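In praise of the slow kitchen robot
By Lemlem Demissie

I have spent most of the winter in the shared workshop at Sovcombe trying to get a robot arm to put a cucumber into a slicer, and I would like to make the case that more people should be doing this sort of thing.

The usual objection arrives within a minute of anyone walking past the bench. A person can slice a cucumber in seconds. Yes! I can do it too, and I still have all my fingers. But people build model railways without being asked whether the trains will get them to work, and I think home robotics deserves the same good-natured patience.

What I love about it is how much of an ordinary job you have never noticed. Take picking up. A cucumber is smooth, it rolls, and no two are quite the same thickness, so a grip that suits one will bruise the next or let it go. My first 40 attempts taught me almost nothing except that I was coming down too fast. Then I slowed the last bit of the approach right down and the whole business began to look like something you could improve, which is a lovely feeling at nine in the evening with cold feet and a cold cup of tea.

Kitchen things make wonderful practice pieces for another reason. They weren't made for robots. You can print a neat plastic block with handy flat sides, and I did, a whole box of them, and the arm got very good at moving neat plastic blocks. A plate has a rim to catch on. A metal slicer throws bright reflections at whatever is looking at it, and I lost most of March to those before I thought of moving the lamp.
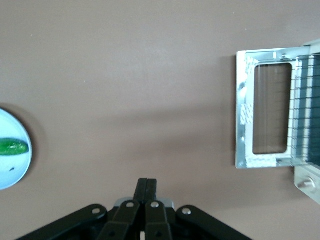 I keep a notebook called Prarnasero (a nonsense word my niece came up with) and every failure goes in it, with the change I made afterwards. There are 12 pages on finger angle alone. I'd urge anyone starting out to keep one, and to write in it before touching the settings again, while you're still cross.

I'd also urge them to do it in company. At home I would have given up by Christmas. At Sovcombe there is always somebody at the next bench who knows about bearings, or has a better screwdriver, or wants to tell you that your cable is going to snag (it was). The Vidance lot, who build puppets and have no interest in salad, sorted out my wobbling base in one afternoon with two offcuts and a clamp.

So please, if you have a corner of a bench and a job you find dull, have a go at teaching a machine to do it badly. Mine still drops things. I am hoping to start on courgettes next.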